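**Muvley laundry basket, white, small size**
Reviewed after one summer of use

I bought two of these in June, one for the bathroom and one for the table where the folding gets done. My old basket was a round one with rope handles that had started to fray, and it took up too much of the table. I wanted something with straight sides that could go in a corner and stay there. The Muvley was on the short list along with a Zinik model that cost a little more and came with a lid. I don't need a lid.

Most of what goes through ours is light stuff: camisoles, T-shirts, pillowcases, dish towels. I mention it because a person washing jeans and bath sheets for a family of 6 will have a different opinion of this size.

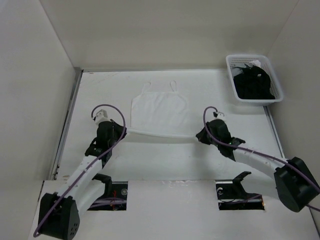 *White camisole, straps toward the back of the table, hem stretched out.*

**Size and shape**

The basket is a rectangle with rounded corners. It holds about 10 T-shirts if you drop them in loosely and more if you press down. My sister-in-law, Pallavi Pal, has the larger one and finds it too wide to carry through her hallway with the door half open. The small one goes through any door in our house without turning sideways.

The rim is the best part. It's wide enough to grab anywhere, so I don't have to look for the handles. The old rope handles dug into my fingers with a full load, and this doesn't.

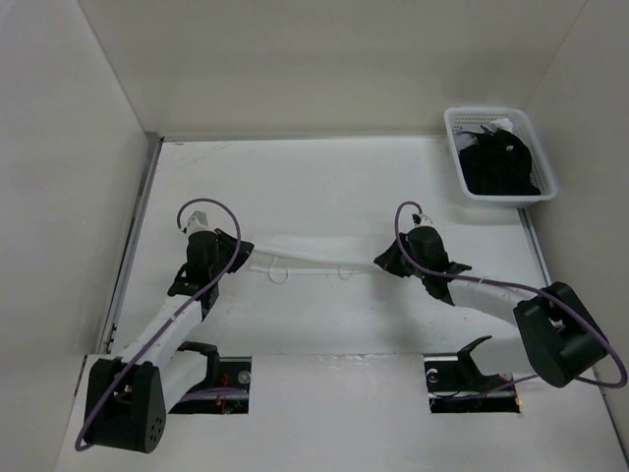 Capacity is where I had doubts before ordering, and it has been fine. Dark clothes take up more room than I expect, mainly because I never flatten them. A crumpled heap of black fabric mostly fills the basket, with a few lighter pieces at the back and the inner left side, and it still sits in the rear corner of the table without getting in the way of whatever is being stretched out in front. I do wish it came with a divider. White things get buried under black ones and I end up digging. Urmila Awasthi, who lives downstairs, puts a sheet of cardboard down the middle of hers. I tried that and the cardboard got soggy after a week of damp towels.

**Airflow**

The small holes in the sides do some good. Damp dish towels left overnight on a Saturday smelled all right in the morning. I wouldn't leave anything soaking wet in it, and there's no tray underneath to catch drips.

The holes are small enough that straps don't work their way through. That was a problem with an open-weave basket I had years ago. I tore one camisole getting it out and was annoyed about it for a long time.
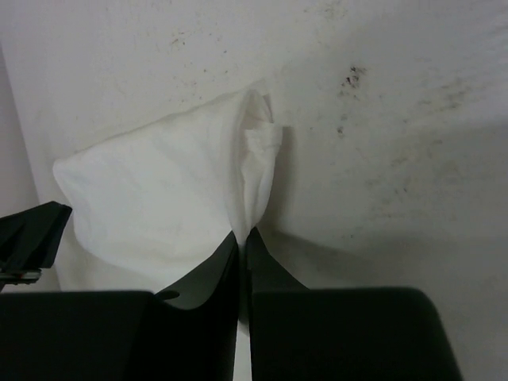 Thin fabric also catches on rough plastic, so I ran an old pair of tights around the inside of both baskets when they arrived. One was smooth all over. The other had a rough seam under the rim, which I took down with a nail file. It took a minute or two, but I shouldn't have had to do it.

**Cleaning**

Warm water and dish soap. The white shows lint from dark clothes, especially in the corners, and I wipe it out every couple of weeks. No yellowing as of September, though both baskets are kept away from the window.

**Would I buy it again**

Yes, in the small size. I'd check the seam before throwing out the packaging. If you have a lot of heavy laundry, get the large one and measure your hallway first.

Four out of five. One point off for the rough seam.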